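Sandholm Robotics Workshop
Handout 5: Soft stuff
April 21, 2021

Okay, so last time everybody got pretty good at blocks, and I'm glad, because blocks are where I want you to feel confident. Today we leave them behind! Fabric bends when you touch it, it folds over on itself, and it never sits the same way twice (try it with your own sleeve).

Before you start recording, do the boring bits. Check that the pads on both fingers are stuck down flat. Squeeze the handle a few times and watch that the fingers close evenly. If one side lags, come find me and we'll look at the pivots together before you collect anything. I lost a whole afternoon at Hurnon once to a loose screw, and I'd love for you to skip that experience.

Now the grasp itself. With a cap, you've got a few choices: pinch the brim, pinch the edge of the crown, or go for the strap. The strap looks easy and it's a trap, at least on a bare table, where you have to get a finger under something flat. I like the edge of the crown. Come in low, one finger inside and one outside, and close slowly.
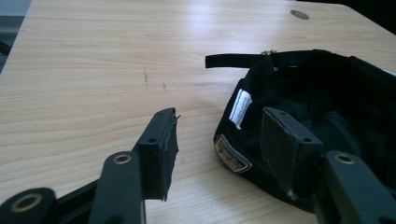 Slow is the word I'll keep repeating. Our class goal is 500 clips by the first week of May, and each team owes me 37 of them, but I'd much rather get a short stack of calm, clean grasps than a pile of jerky ones. Keep each clip under 60 seconds. Flip the cap between tries, turn it, shove it somewhere new – variety is what the Haltus training script is hungry for.

For next class: read the Fourie notes on grasping cloth (skip the math section if it scares you, we'll do it on the board) and write me a paragraph on which grasp your team picked and where it let go.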